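Mowat Binder for Celebrity Weeklies
Item 347 | Made by Truklow | In stock 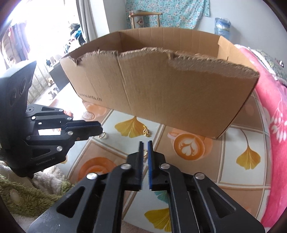 The Mowat is a storage binder for people who keep their entertainment magazines. It takes the standard size used by most celebrity and gossip weeklies, TV guides and soap digests. Issues are held by thin steel rods that run down the center fold, so you don't have to punch, staple or tape anything. You can read an issue while it is in the binder, and you can take one out without disturbing the ones next to it.

One binder holds 15 issues of normal thickness. Double issues, such as the year-end and awards season specials, take up the room of two. If you subscribe to a weekly, plan on four binders for a year and leave a little slack in the last one for specials.

Colors
Black, navy, burgundy, gray, cream, forest and pink. All 7 colors are regular stock. The pink was changed slightly in January and is now a little paler than the old one. If you are matching an older set, write to us before you order and we will check what is left of the earlier run.

What comes with it
Binder with rods fitted
Two spare rods
Spine label sheet, printed with months and left blank for the title
One index card for the inside pocket

The index card
Customers asked for this for years. The card has a line for each issue with room for the date, who is on the cover, and a short note. Most people use the note for the story they bought the magazine for: a wedding, a breakup, a first baby photo, a reunion interview. If you are trying to follow one couple from first rumor to divorce papers, it saves a lot of page turning. Extra cards are sold in packs of 200.

Inserting an issue
Open the magazine at the exact middle. Lift the top end of a rod out of its notch, slide the rod down through the fold, and press it back into the notch until it clicks. Close the magazine and move on to the next. Start from the back of the binder and work forward if you want the oldest issue last.

Magazines with a glued square spine have no center fold, so the rod goes in between two pages near the middle. It holds well enough on a shelf, but the issue can slip a little when you carry the binder around. For glued titles we suggest the Zollo box, listed below.

Paper and fading
Weeklies are printed on thin coated paper that was never meant to last. Keep binders upright, out of direct sun and away from heating vents. The covers yellow first at the edges. The Mowat covers the top and spine side of each issue but is open along the front edge, so a closed cabinet is better than an open shelf if you have the choice. Don't store magazines in an attic or a basement.

Take out perfume samples, subscription cards and any glued-in sachets before you put an issue away. The samples leak through several pages over time and the smell gets into everything else in the binder. If you want to keep the sample, put it in a separate bag with the date on it.

Autographed covers
A signed cover should not go on a rod. Use a flat sleeve with a backing board and keep it by itself. Marker ink can transfer to the page facing it, even years after it was signed.

Goes with
Zollo box, for square-spine magazines, tabloid newspapers folded once, and loose clippings
Index cards, pack of 200
Replacement rods
Spine label sheets, blank

Questions we get

Will it fit older issues from the seventies and eighties?
Some of them. Several titles were taller back then. Measure yours and compare it with the inside height on the size sheet we send with every order confirmation. If it is too tall, the Zollo box is the safer choice.

Can I mix titles in one binder?
Yes. Many customers file by person or by couple instead of by magazine. The rods don't care what order things are in, and the spine label has no printed title.

Do you sell the magazines?
No. We only make storage. We also can't value a collection or say which issues are worth money.

Do the binders come filled or sorted?
No, they ship empty and flat in a carton.

Can you print a name on the spine?
We did this for a while and stopped. The blank label takes ordinary pen or a label maker strip.

Shipping and returns
Orders leave from our Jundisov warehouse, usually the next working day. Binders can be returned unused in the carton they came in. Opened packs of index cards and labels can't be returned. If a rod arrives bent, tell us and we will mail a new one. You don't need to send the bent one back.

Care
Wipe the outside with a damp cloth. Do not use spray polish near the pages.

Page last updated May 17, 2019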